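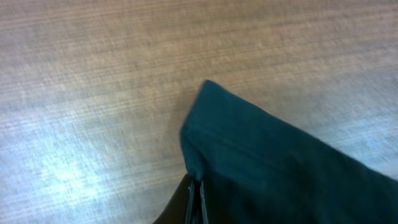
Teal cloth, folded corner, gripper in close.

Imani Nzioka
September 3, 2025

Right, a long one, so put the kettle on. My aunt rang last night to ask when she can buy a machine that does the laundry – the whole lot, basket to cupboard – and I gave her such a muddled answer that I've been composing a better one ever since.

1/ The washing part was sorted before I was born, and drying too if you can afford to run the thing. What's left is the bit we all put off: picking a crumpled thing out of a heap, working out what it is, finding its edges, folding it and putting it somewhere sensible.

2/ I spent most of August reading up on this and pestering anyone who would talk to me. The most useful hour was with the people at Skarden, who have been at towels and tops for a good while now and were very patient with my questions (and very generous with the biscuits).

3/ They told me their arm had made 2,000 attempts at a simple fold over the summer, and 972 came out neat enough to go on a shelf. I thought that was rather marvellous. My aunt, when I passed it on, said she'd had a Saturday girl in the shop with a better record than that, and I'm sure she had.

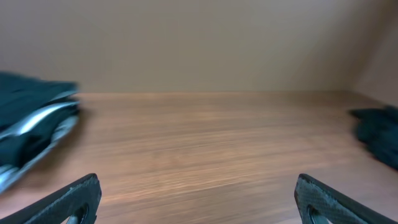 Could one of these put away a family's washing today?
A few pieces of a kind it has practised on, probably, but a mixed basket with socks, bras and a fitted sheet in it is still beyond anything I've come across.

4/ The trouble with cloth is that it never sits the same way twice. A mug is a mug from every side. Drop a jumper on the table 5 times and you've got a different shape each time, with the sleeve hiding somewhere new, and the machine has to make up its mind all over again about where to take hold.

5/ Then there's thickness. You and I can feel when we've picked up two layers instead of one, and we just rub our fingers a bit and let one go. Try it with a tea towel, you'll do it without thinking! Two stiff fingers find that much harder,
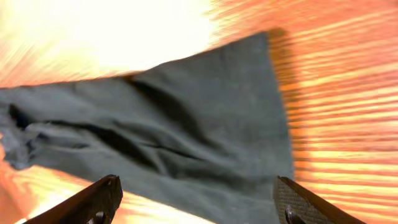

and a good deal of the work at the moment goes into the grip itself, or into letting the machine have another go when it has taken up too much. Having another go sounds dull but I came away thinking it matters more than speed.

6/ Shops may well get there before homes do. Arberg, the workwear hire people near me, fold 200 pairs of the same trousers in a shift, all one cut, all on the one bench. That's a far kinder job for a machine than my airing cupboard, where a swimming costume is living with the napkins.

7/ The women on that bench weren't worried, by the way, or not about the folding. One of them said she'd hand it over tomorrow if she could keep the mending, which she likes. I'd want to know whether the hours came with it, and I did say so.

8/ Several of you asked about the Cullasier, the cabinet you clip your shirts into. I've had a play with one at a friend's. It folds nicely enough, but you have to pick up each shirt, straighten it and hang it on the clips first, and by then I've done half the folding myself and I'm standing up anyway.
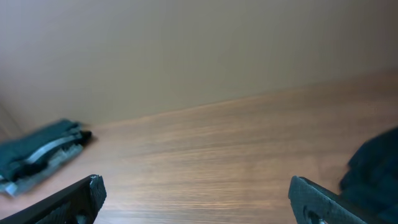 Folded teal bundle with its pale stripe, up by the wall.

9/ So, Auntie, since I know you read these – I wouldn't save up for one yet. I'd expect to see them in laundries and hire shops first, doing one sort of thing all day, and the rest of us waiting a fair while longer.

10/ Usmani's have a talk on next month about machines in the laundry trade and I've put my name down. If you've got questions you'd like asked, pop them underneath and I'll take a list with me. Fitted sheets are already on it.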